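Kalura border monitoring - progress report to the Rana Fund
2 February 2020

Quick one, full tables to follow. Ceasefire line mostly held since October. Our teams logged 168 incidents, nearly all small arms, down from 296 in the period before. Two shelling reports near Pledley, neither confirmed yet. 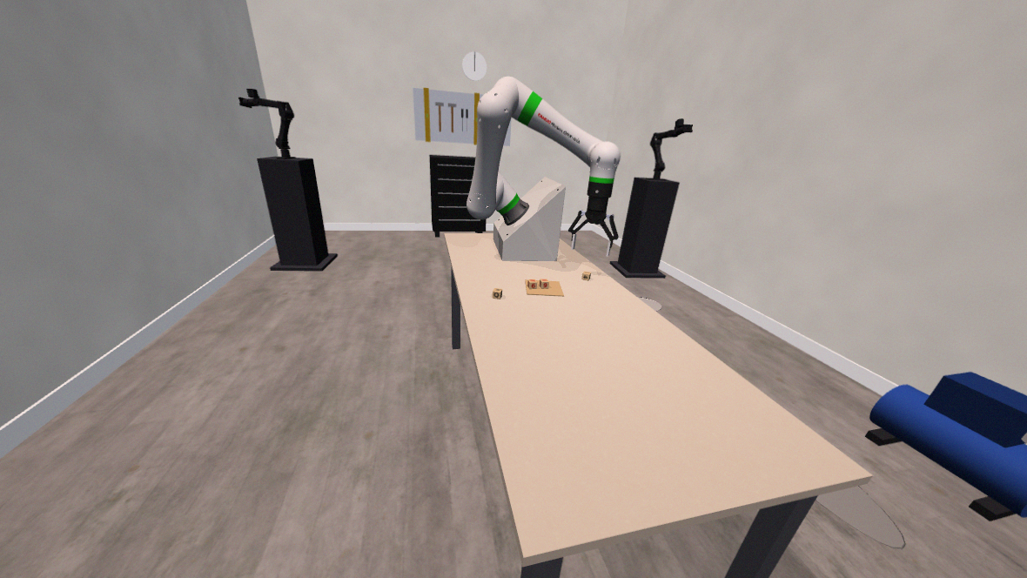 Access still the main headache. Army liaison at Vemach keeps changing the pass rules, lost most of a week to that. Iqra Zaidi has a meeting with thier new colonel and will push for standing passes.

Training: 100 local monitors now signed off. Fahad Sethi wants a refresher on weapons identification before spring - agreed, costs inside current budget.

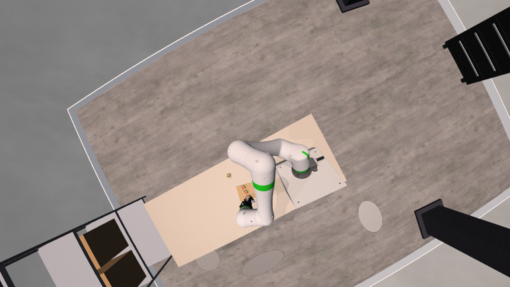
Spending on track execpt fuel, which is over. Will need to move money from travel, form attached. Next report same format unless you want it changed.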